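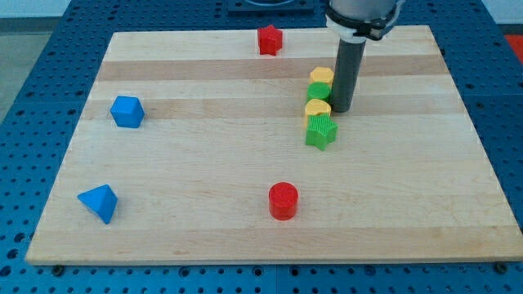 Pre-run checklist, block pushing cell, control and perception stack
Filled in 18 March 2020, with my comments. Reviewer: Nathalie Poirier

Okay, same format as the February one, except I finally split perception from control so you don't have to read my whole life story to find the camera stuff. Status is OK, FIX or HOLD. Comments are mine, so if one sounds grumpy, blame me and not the list.

SECTION A. BEFORE POWER

A1. E-stop pressed, released, pressed again. Controller reports both edges.
Status: OK
Comment: Second edge shows up in the Lavgate log right away now. Last time it sat in a buffer until the next state message, which made me very unhappy.

A2. Board bolted down, no rocking at the corners.
Status: OK
Comment: I leaned on each corner. Please lean on yours too, don't just look at the bolts!

A3. Pusher rod seated in the collar, clamp snug.
Status: OK
Comment: Wiggle it by hand with the arm unpowered. If it moves at all, stop here and redo the tool calibration after tightening.

A4. All eight blocks on the board, two each of red, blue, yellow and green.
Status: OK
Comment: The tracker expects the full set. With one missing it will happily go looking for it in the wood grain (see B3).

SECTION B. PERCEPTION

B1. Camera to board transform loaded from today's file and not from the cache.
Status: FIX
Comment: Works, but only because I deleted the cache by hand. Daris still picks the newest file by name instead of by timestamp. I opened a ticket. Until it's closed, check the line that says "extrinsics source" at startup and read the whole path, all the way to the end.

B2. Reprojection error under 2 pixels at every board corner.
Status: OK
Comment: Far corners are always the worst ones. Fine today.

B3. No phantom blocks on the bare board.
Status: OK
Comment: This was the dark stripes across the board. The yellow detector used to fire on them when the lights were dim. Nathalie's new color threshold took care of it on the test set, and I saw no ghosts in 500 frames of live video. I'd still like to see this one with the blinds open.

B4. Touching blocks come out as separate objects.
Status: HOLD
Comment: My big one! Put the two yellow blocks, the green cylinder and the green star in a line, front to back, cylinder between the yellows and the star nearest you. From the camera the cylinder covers part of the far yellow, and the segmenter merges the pair about as often as it splits them. When it merges, the planner gets one long object with a center that belongs to neither block, and then the push goes somewhere silly. I don't want a language command like "move the green cylinder away from the yellow" going to the arm until this passes. Amini has a depth cue we could turn on, I just haven't measured what it does to the frame rate.

B5. Star heading stable while nothing moves.
Status: OK
Comment: The red star off by itself was rock steady. I only logged the green star inside the cluster for a little bit, so let's call this OK for isolated stars and fold the rest into B4.

SECTION C. CONTROL

C1. Rod tip height above board matches the config, arm holding still.
Status: OK
Comment: Measured with the feeler gauge next to a block, and again out in the open.

C2. Workspace limits keep the tip inside the board edges.
Status: OK
Comment: Commanded it past all 4 sides at low speed and it got clipped every time. The clip happens in the Watamwood safety node, downstream of the policy, and that's where I want it to stay. Please nobody "simplify" this.

C3. Policy timeout. Kill the policy process, arm must stop.
Status: OK
Comment: Stops within 2 control cycles. I killed it mid-push, which is the case that counts.

C4. Loop rate steady at 10 Hz with video recording turned on.
Status: FIX
Comment: Steady without recording. With recording on it hiccups whenever the writer starts a new file. Moving the writer to its own process should do it, and I've got a branch half done (the half that compiles).

C5. Starting a run with the rod right beside a block.
Status: OK
Comment: New item, Nathalie asked for it. The first motion has to be straight up or away from the nearest block. I parked the rod just to the right of the line from B4 and the planner backed off properly. It uses tracker positions though, so it's only as good as B4 is.

SECTION D. SIGN-OFF

Teleop: go ahead.
Scripted pushes on isolated blocks: go ahead, recording off.
Learned policy, full board: HOLD for B4.

To do before the next pass: B1 ticket, C4 branch, frame rate with the depth cue on. Nathalie, could you rerun B3 on your own machine and paste the numbers under my comment? Leave mine in so we can compare.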